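Bremex Bench Cell Kit review
Vlasta Kadlec
December 9, 2024

The Bremex kit is a frame for people who already own two small arms and need somewhere to put them. You get the front rail, the two rear posts, three plain panels, a length of slotted cable duct, a bag of bolts and a tabletop in your choice of finish. Arms, grippers and cameras are your own problem. It cost us $900 delivered, and the fancier tabletop was extra.

We bought ours in August for the bag handling bench at Zerncombe. The old bench was a workshop table with the arms clamped to it, and every time someone leaned on a corner we had to check the arm positions again. I did most of the assembly and have looked after it since.

Putting it together

The rail goes on first and everything else is measured from it. Both arm bases sit on the rail at the front corners of the table, so the arms reach in from either side and meet in the middle. The bolt slots give you 100 mm of sideways travel per base, enough to get the reach right without drilling. I set ours wide to start with and then brought each base in until the grippers could pass a bag from one to the other without the elbows running out of travel.

Tighten the base bolts in stages. The first time I did one side right up before starting the other and the rail pulled slightly out of square. The instructions have a torque figure but no order to do them in.

The panels were easy. They slide down behind the posts, and the side ones angle outward toward the front, so you can still get an arm in from the side to clear something. The pale grey-mauve colour looked odd in the catalogue but I have no complaints about it now. It gives the cameras a plain background and shows scuffs early. 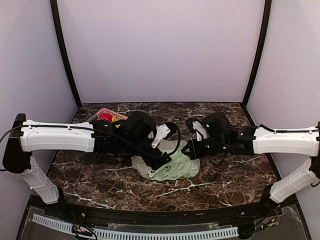
Both arms working on a green bag, with the base rail and cable duct along the front.

Cabling

Cabling is the weak part of the kit. The duct is a decent slotted type and there is plenty of it, but no clips are supplied to hold it to the rail. Ours lies in a curve in front of the table and gets nudged whenever someone works on the connectors. I would have paid a bit more for four brackets and a proper straight run.

On the arms themselves you are left to your own devices. I ran the cables along the top of the upper links and left a generous loop at each wrist. Too short and the cable tugs when the wrist turns over, too long and it hangs down where the bag is. It took me three goes. My advice is to jog the wrist through its full range by hand before you fasten anything down, then do it again with the fasteners on.

Label both ends of every lead. The left and right looms are the same colours and the connectors will happily go into the wrong side.

The tabletop

We took the dark marble pattern because Wihongi, who supply our grippers, wanted to see how the cameras coped with a busy background. The answer is mixed. The pale green bags stand out well against the dark brown. The thin white ones are harder, as the pattern shows through the film and a white vein can look a lot like a fold. If your work is mostly clear or white film I would order the plain top.

It does wipe clean easily, and after 3,000 bag cycles I can't find a scratch on it from the fingertips. The polish throws some glare under our ceiling lights, so I turned the camera exposure down a little on both wrists.

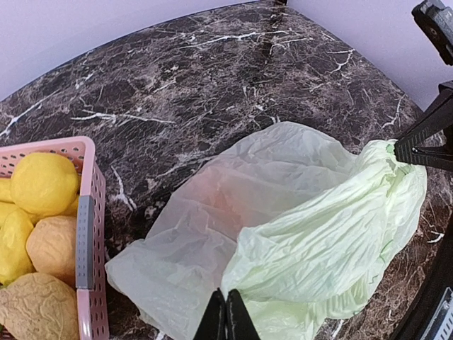
Wrist camera view, with the fruit basket at left and the neck of the green bag held at right.

Looking after it

I keep a short list taped inside the cupboard door:

Check the rail bolts at the base of each arm.
Wipe the gripper fingers and look for film caught at the tips.
Wipe the camera lenses with a dry cloth.
Move each wrist slowly and watch the cable loops.
Put the basket back in the rear left corner for the standard run.

The whole list takes a few minutes. The rail bolts needed a nip up after the first week and have stayed put since. One panel started to rattle when both arms moved quickly, and a strip of felt tape behind the post fixed it.

I have had one part replaced. A rear post arrived with a stripped thread and Bremex sent another without asking for photos. It took nine days, and we ran with one bolt missing in the meantime.

Compared with the Flulley frame

We had a Flulley on loan before buying. It is stiffer and has better cable brackets, but the arm positions are fixed and ours were too close together for bag work. If your arms happen to suit its spacing it is the easier build. The Bremex takes more fiddling and lets you put the arms where you want them.

Score: 4 out of 5. I took the point off for the missing duct brackets. A second kit is on order for the other bench, and I have asked for the plain top on that one.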